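Ternau Undon plush blanket, queen size

Reviewed after 12 wash cycles

The Undon is the middle blanket in Ternau's range, a single-layer polyester plush with no filling and a turned hem on all four sides. It replaces the Cedham, which had a satin border that frayed at the corners. I bought mine at full price in July and have used it as the top layer on a queen bed.

Weight and fabric. The care label gives 200 grams per square meter. The pile is short and even on both faces, so there is no right side to keep track of when making the bed. Static was noticeable until the second wash and minor afterward. Shedding followed the same pattern: a full lint screen on the first load, a thin film by the fourth.

Creasing. The blanket ships folded in a flat bag, and the center fold takes a long time to relax. Tumble drying on low reduces it. Ironing is ruled out by the label, and a steamer held at a distance did little. Storing the blanket rolled is the better choice if the line bothers you.

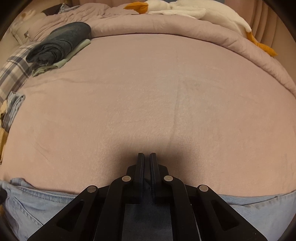
Smoothing by hand removes most of the shallow ripples, but the pile shows the direction of the last stroke. People who want a flat, hotel-style surface should look at a woven cover instead. The Bunting, from the same maker, is woven and lies flatter, though it is also cooler to sleep under.

Washing. Ternau specifies a cold or warm cycle with no softener. I washed at 90 degrees Fahrenheit and dried on low for 60 minutes, which left the hem slightly damp – another ten minutes finished it. Shrinkage over the test was under an inch in length and not measurable in width. The hem stitching is intact.

Warmth. Adequate alone down to a bedroom temperature in the mid-sixties. Below that it needs a quilt underneath, and the plush grips a cotton quilt well enough that neither one slides.

Rating: 4 out of 5. One point off for the fold line.

Niilo Huttunen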